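Home Skills 1, Handout 2: Clearing and Sorting a Table
Instructor: Mafalda Godinho
25 Sep 2019

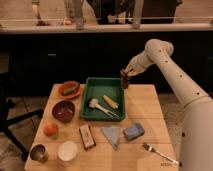
Fig. 1. Mixed table before sorting: food, dishes, a cloth, a sponge and a box on one surface.

Today's topic is the order in which a small table gets cleared. Last week we covered washing up, so keep Handout 1 with you for the water and soap notes.

1. Groups

Before you pick anything up, decide which group each thing belongs to. We use four groups in this course:

Food. In Fig. 1 this is the baby corn on the green tray, the green item on the orange-red plate and the small fruit on the left side. Food goes first, every time.
Dishes and utensils. Plate, bowl, metal cup, fork, and the white plastic utensil on the tray.
Cleaning things. The blue sponge. The light blue cloth is harder to place. A folded cloth could be a napkin or a wiping cloth, and you should ask before you use it on the table.
Packaging. The cardboard box. Check inside before you flatten any box.

2. Order of work

Move food to the counter. Whole fruit and vegetables can go back to storage if they are clean. Anything cut gets covered.
Empty the tray and then use it for carrying. The raised sides keep forks and cups from sliding off. Do not stack the cup inside the bowl on the way to the sink — it tips.
Carry the dishes. Flat pieces go at the bottom.
Take the packaging to the recycling bin by the door.
Wipe last. On a plank table, wipe along the seams and then dry them with a second cloth. Crumbs collect there.

3. Things people missed in February

A fork near the edge of the table was left behind by several pairs. Look at the corners before you call the table clear.
The sponge was put on the tray with the food. Keep the two apart.
Some of you wiped around the box. Lift it.

4. Practice

Work in pairs. One person names the group, the other moves the item, then change places and reset the table. Nipon Inthanon will check the tables in the second half of class. Spare trays are in the Koltivus cabinet, top shelf.

For next time: write half a page on how your own kitchen table gets cleared at home and which group takes the longest. Bring a dry cloth.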